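Lovumness notebook, bench 2
7 April 2020

Aim for today: see whether the policy trained on the November demos still sorts bricks into the tray when the pieces are stuck together in odd ways. The old set had only single bricks. Today's has stacked ones too.

Start layout was done by hand, no template. Tray near the back, turned a little, pieces in front of it, both grippers waiting on either side.

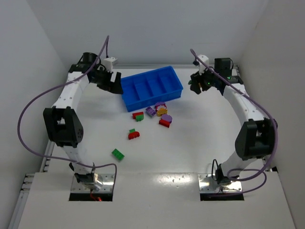 Run settings
Checkpoint 1715, both arms live, 65 seconds per trial, then stop wherever it is. Same camera position as last time – I checked the mount screws before starting. Jostdale wrist brackets on both arms.

What I'm watching for is which arm goes first and whether the other one stays out of the way. In the single-brick runs the left arm did most of the work and the right hung back near the tray. The frame I marked for the handoff discussion has the left gripper down at a green-and-red stack, with the right one empty on its side of the tray.

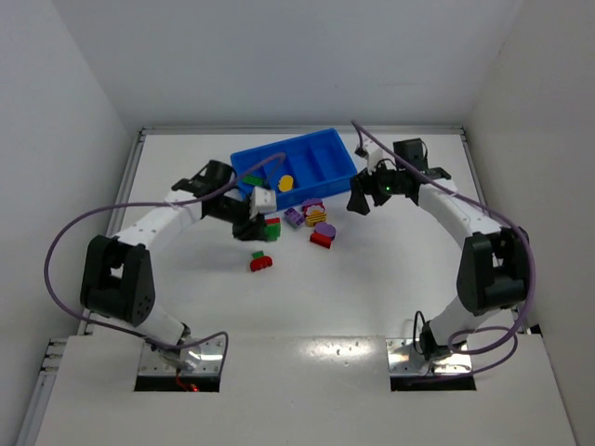 Floarea Avram
Research engineer, manipulation

Did 49 trials before lunch. Six had to be thrown out for a dropped camera stream, so redo those. Haven't scored the rest yet. Stacked pieces get their own column in the sheet: a stack that comes apart in the gripper is not the same failure as a missed grasp, and the Lemum script lumps them together.

To do: fix script, ask Ó Ceallaigh for more stacked demos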